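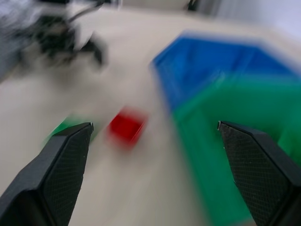

The beige table

How I Finally Got the Kids' Building Blocks Sorted (and Kept Them That Way)

Posted 12/30/25 by Ignacio Rivas

We moved to Estdale in July with one giant tub of blocks, and by the holidays that tub had turned into three. My daughter wanted to build a castle and spent the whole time digging for one gray corner piece. So I cleared a weekend, made a lot of coffee and got going. If you've got a tub like ours, this is the way I'd do it again.

Start by washing them. I know, boring! But you're going to touch every single block anyway. Put them in a mesh laundry bag, swish them in a sink of lukewarm water with a squirt of dish soap, rinse, and spread them on towels overnight. Skip the dishwasher — I warped 26 pieces finding that out.

Next, do a fast first pass by color. Don't think about shapes yet, just sweep a handful toward you and push each color off to its own side. I timed myself and got through a decent-sized pile in 42 minutes with the radio on (my son lasted maybe five).

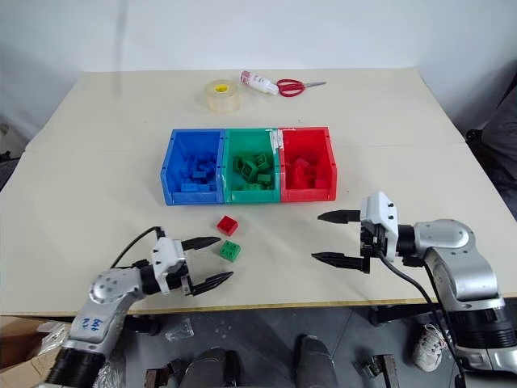

2 min read

Pick bins with a low front. Kids can see in and grab without tipping the whole thing over, and mine put blocks back far more often now that there's no lid to fight with. A matching bin for each main color is great for little ones who can't read labels. Odd colors can share a shoebox.

If your kids are older, you may want to split by shape after that. I only did this for wheels, windows and the tiny stuff, which went into a Draltiswood drawer unit I found at a yard sale. We ended up with 317 tiny pieces in there, and yes, I counted, it was raining.

Last thing is the nightly reset. We put on one song and everybody tosses blocks home until it ends. Whatever's left goes in a "lost" cup, and I deal with it when the cup is full.

Got leftovers you don't want? Bag them by color and ask at a preschool. Ours took two bags and sent us home with a pile of puzzles, so now I have to figure out where those go.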